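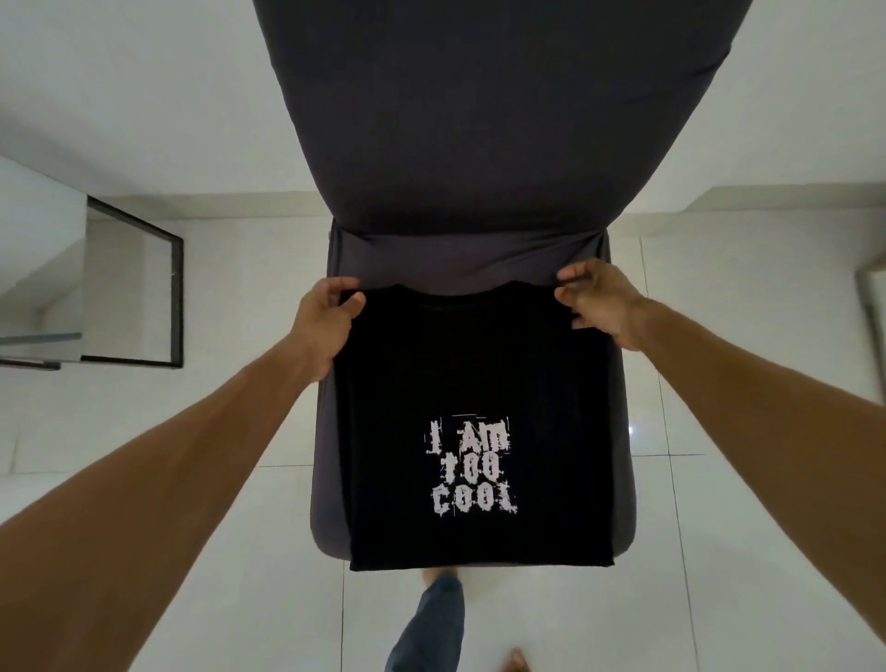
A black T-shirt, folded, on a chair with a fitted grey cover.

The Utness textile mill opens its doors one weekend each February, a month chosen by somebody who owns a good coat. I caught the 11 o'clock tour with a ticket, a hairnet and a leaflet promising 287 years of weaving. The leaflet counts the 111 years when the place was a flour store, but let's not quibble.

We began in the dye house, which smells of wet dog and vinegar. Our guide shouted. We nodded. I caught "indigo" and "never again". The carding room was better, mostly because it was warm, and a large party from Surness refused to leave it.

The looms came from the old Ranjbar works at Trotbridge and can be heard from the car park. One was started up for us, produced a hand's width of blanket and stopped for lunch.

The shop sells seconds at nearly the price of firsts. I bought a tea towel. The café had run out of soup, but not of signs advertising it.

Sign up to our newsletter for more days out. By continuing to browse you accept our cookies.

Comments (2)

millgoer: Is parking still in the field?

dampsocks: Yes. Bring wellies, it's a 200 yard walk and uphill both ways.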